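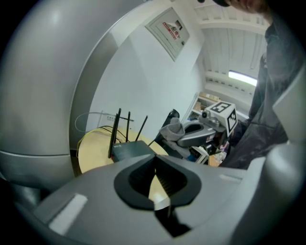 Who checks the checklist? A safety assessor on rules for hand-held grippers

The assessor I met at the Treloar workshop has spent nine years reading other people's robot procedures, and she doesn't think much of most of them. She agreed to talk on the condition that I left her name out, as she still has to walk into these places and ask to see the paperwork.

We started with the draft code of practice that Brallberg has been circulating to its contractors. It covers hand-held gripper tools and the benches they're used at, and it runs to 264 clauses.

"I've read all of them," she said. "I could keep 5. The rest tell you to be careful in slightly different words."

I asked for one she'd keep. She picked the clause on cables. Power and network leads are supposed to be routed away from the edge of any surface where a tool is handled. In the room where we were talking, a yellow cable ran down the side of the round table that held the router, and a white one looped up against the wall above it.

"There you go. Everyone in this building has signed that clause. Is it dangerous? Probably not today. But either you mean the rule or you take it out. What I can't stand is the one that sits there so somebody can point at it afterwards."

She is harder still on the marker rules. The white cube with black square patterns, mounted on top of the gripper beside a small camera module, has to be inspected before each session under the Brallberg draft. The draft doesn't say what the inspection is for.

"Inspect it for what? Scratches? Whether it's square to the mount? Give a person a tick box with no criterion and they'll tick it. I would too."

Burkonetti, which runs training for operators in Litville, has taken the opposite tack and published a single page. I had expected her to approve. She didn't, much.

"It's short, I'll give them that. It also says 'use good judgement' twice. If you're new, you haven't got any yet. That's why you've been handed the page."

Defenders of the long code like to cite a figure of 3088 logged sessions without a reportable injury. She had obviously heard it before.

"What's reportable? They wrote the definition. A sore wrist after a whole afternoon holding one of those things doesn't count. A finger pinched and shaken off doesn't count. I'm not saying the number's wrong, I'm saying I don't know what it's a number of."

So what would she want to see? She was slow to answer, and wary of being quoted as having a programme. Eventually she settled on rest breaks with an actual time limit, a set place to put a gripper down, and one person in each room with the authority to stop work.

"And the breaks have to be paid, or you can forget it."

I put it to her that this was a fairly modest list for someone who had just dismissed most of a national firm's rule book. She shrugged. Brallberg has asked for comments by September, and she has sent hers in. When I asked whether she expected the draft to get any shorter, she laughed and said she'd be surprised if it came back under 300.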